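Roller blind

A roller blind is a window covering made of a single sheet of fabric or film wound on a horizontal tube.
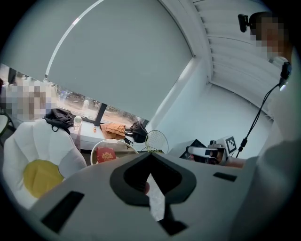
The tube is held between two brackets fixed to the wall, the ceiling or the window frame, and turns when the blind is raised or lowered. When fully raised, the sheet takes up little more than the diameter of the tube, and this distinguishes the type from Roman and pleated blinds, which gather into a stack.

Construction

The sheet is attached to the tube by adhesive tape or by a plastic strip pressed into a groove. Its lower edge, the hem, is weighted by a bar, either sewn into a pocket or clipped on from outside. The bar keeps the sheet flat and the hem straight. On wide windows a tube of larger diameter is used to limit sagging at the centre, which otherwise shows as V-shaped creases in the fabric.

Operation

Three methods are in general use. In the spring type, a coiled spring inside the tube is wound as the blind is pulled down and a ratchet holds it at the chosen height. In the sidewinder type, a looped chain turns a toothed wheel at one end. Motorised blinds have a tubular motor inside the roller. Looped chains are a strangulation hazard to small children and are secured with a tensioner or cleat.

Fabrics

Fabrics are classed as sheer, dimming or blackout. Pale colours reflect more sunlight and are often chosen for rooms facing the sun; darker screen fabrics give a clearer view out. A blind lowered to just above the sill leaves a strip of glass through which daylight and some view remain. Light also enters at the sides, where the sheet is narrower than the tube assembly. The Skelteo catalogue gives this side gap as 17 mm at the control end.

Measurement

For fitting inside a recess, the width is taken at the top, middle and bottom, and the smallest figure is used. Kenneth Gourlay, in his fitting manual for Imrie, deducts a further 10 mm for clearance. A recess of 1495 mm would thus take a blind of 1485 mm overall. Blinds fitted outside the recess overlap the opening on both sides.

See also: Roman blind; Venetian blind; Window sill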